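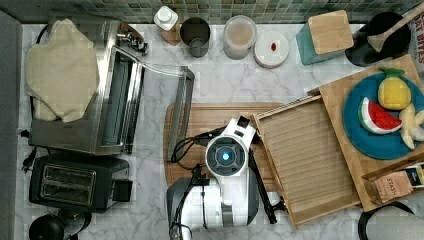 Collecting demonstrations for a learning arm sounds like the boring part of the project, and I used to treat it that way. I'd bolt everything down, clear the counter, run the same pick over and over and then wonder why the policy fell to pieces the minute somebody moved a mug. These days I do it in a kitchen that looks like a kitchen! The toaster oven door hangs open, there's a crumpled towel over the top of it, a two-slot toaster sits right below, and the things the arm has to care about (a teal plate with a toy pineapple, a watermelon slice and bananas) are off on the other side with the cutting boards and the bamboo tray. It's a much better teacher than a bare table ever was for me.

So let me walk you through how I run a session. I'm assuming you already have an arm that you can drive by hand, some kind of leader device or controller, and a way to save camera and joint data together. My recording script is called Kelis and it's nothing fancy – it starts, it stops, it writes a folder. Use whatever you've got.

Write the task down first

One sentence, in words you'd use with a kid. Mine for this set is "move the fruit from the plate to the tray." Then I write down when an episode starts and when it's over. For me it starts with the gripper open and clear of the plate, and it's over when the fruit is resting on the slats and the gripper has let go and backed away. If you skip the backing away part, your trained arm will happily sit there holding a banana forever. Ask me how I know.

Do a few throwaway runs

The first handful are always terrible. Your hands are stiff, you overshoot, you bump the rim of the plate. I record them anyway, so that I can check the files, and then I delete them. Open one up before you go any further and look for three things: is the gripper in view when it closes, does the picture line up in time with the joint readings, and did the exposure go crazy when the arm passed under the light? I once lost a whole evening in March to a wrist view that lagged behind the joints, and I could have caught it in the first minute.

Change one thing at a time (at first)

I work in blocks. In the first block the plate stays put and I only swap which fruit I go for. In the next one I slide the plate a little between episodes, then I turn it. After that I start on the tray, because a tray sitting at an angle is a very different target from one that's square to the counter. Once all of that feels easy I let myself mess with the background: shift the canisters along the backsplash, take the towel away, close the oven door, put a box of tea somewhere new. Small changes are fine. You want the arm to learn that the towel doesn't matter, and it can only learn that if the towel isn't always in the same spot.

Edin Softić, who got me into all this, shuffles everything between every single episode from the very start. He gets good results and I get a headache, so blocks it is.

Keep the mistakes you fixed

If I fumble the watermelon and then pick it up cleanly on the second try, that episode stays in. The recovery is useful! If I fumble it onto the floor, I toss the episode. My last set was 90 episodes and I kept 84 of them, and most of the ones I threw out were me getting distracted halfway and stopping in midair. Long pauses are poison, by the way. Move slowly if you need to, but keep moving.

Mind the cables

Before each block I swing the arm by hand through the whole reach and watch where the cables go. A loop that's perfectly happy over the cutting board can snag on the corner of a tray once you start moving things. Leave slack near the wrist, and don't let it droop in front of the lens.

Take breaks and label right away

I stop every 2 blocks, drink something, and tag what I just recorded while I still remember it: which fruit, where the plate was, anything odd. My tags are plain text, one line per episode. Nearly 2 hours is my limit for a session, and past that my grasps get lazy and the arm learns lazy grasps.

Next time I'll go through the training settings I used on this set, plus the mess I made trying to mix it with my older tabletop data.

Filed under: Robot Learning, Teleoperation, Weekend Builds

Contact | © Urham Workshop Notes | Back to top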